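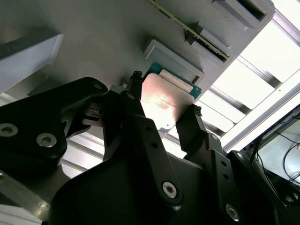
*Tilted against the gray socket housing, with a sliver of green board showing around the metal.*

# Learning to seat a processor on a practice panel

Setting a processor into its socket is one of my favorite jobs in all of computer building. It takes seconds, it needs no force at all, and when the chip drops flat where it belongs you can feel it (I still grin every time!). It's also the step that scares new builders most, so I'm a huge fan of practicing it on a panel with a plain socket housing before going near a real motherboard.

I wrote these notes for the Lerngate hardware evenings. They work just as well at your own bench.

## What you need

- A practice panel with a socket housing or a square pocket that fits your chip
- A retired processor you don't plan to use again
- A firm stand or frame to fasten the panel to
- A bright lamp you can move
- A small tray with a soft liner
- A lint-free cloth

Ask around for the processor before you buy one. Mine came from the scrap shelf at Deltell, in a tray marked 3580, and I paid 3 dollars for it. Old server chips are great for this. They're big, they have a nice broad lid, and dead ones turn up all the time.

Keep the practice chip away from your working parts! Mark its tray, and don't let it travel back into a computer later. A chip that has been through a lot of practice has earned its retirement.

## Get to know the chip first

Spend a few minutes just looking. The metal lid on top is the heat spreader, and the green part under it is the substrate, the little circuit board that carries the contacts. You'll be handling the chip by its edges, so find out how much green sticks out past the metal on each side.

Next, look for anything that makes one side different from another. Notches, a corner triangle, a dot and the direction of the printing can all help you keep track of which way you're holding it. The official alignment marks vary from one family to the next, so with a real build you go by the manual for that board and chip. For practice, pick one feature you can spot fast and stick with it.

Don't count on the lettering alone. It can be very faint, and under a strong lamp it may vanish completely. 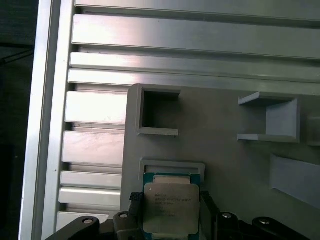
*Green border, pale heat spreader, and the notch along the upper edge. The gray panel has its own square pocket.*

## Set up the panel

Fasten the panel so it can't wobble. An aluminum extrusion frame is lovely for this because you can slide things where you want them and tighten them down. Press on the corners of the panel with a fingertip. If anything shifts, fix it now.

You can start with the panel lying flat, and I'd suggest that for your first evening. An upright panel is harder and a lot more fun, as gravity no longer does the last bit for you. Put a folded towel underneath for the drops. There will be drops.

Now move the lamp. Bare metal throws a bright patch of light right back at you, and deep pockets fill up with shadow. I bring the lamp in low from the side until I can see the inside walls of the pocket and the edge of the chip together. It makes a wonderful difference.

## Seat it, step by step

1. Wipe the pocket clean and check it for crumbs or stray bits of plastic.
2. Lift the chip out of the tray by two opposite edges. Leave the underside alone.
3. Turn it until your chosen feature points the right way, while it's still well clear of the panel.
4. Bring one edge in first, at a slight tilt, and let it find the wall of the housing.
5. Lower the other edge slowly until the chip is parallel with the panel.
6. Feel for a flat, even rest on all sides.
7. Upright panel only: keep a light hold until you know the pocket will support the chip.

The tilt in step 4 is a practice-panel habit. On a real socket, go straight down with the chip level, especially on the kind with fine spring contacts in the socket. Once you're comfortable, do all of your runs level so your hands learn the real thing.

## When it won't go in

Stop pushing, lift it clear and look again. Most of the time it's rotated a quarter turn, or one corner is sitting up on the wall. Go back to step 3 and take it slower.

If the fit is tight every time, check the pocket for a rough edge. The first panel I tried at Cloveck had a tiny burr in one corner, and I made 19 attempts before I found it. Two strokes with a fine file and the chip went in like a dream!

Try a few runs with your other hand, too. It feels ridiculous at first and then it gets really good.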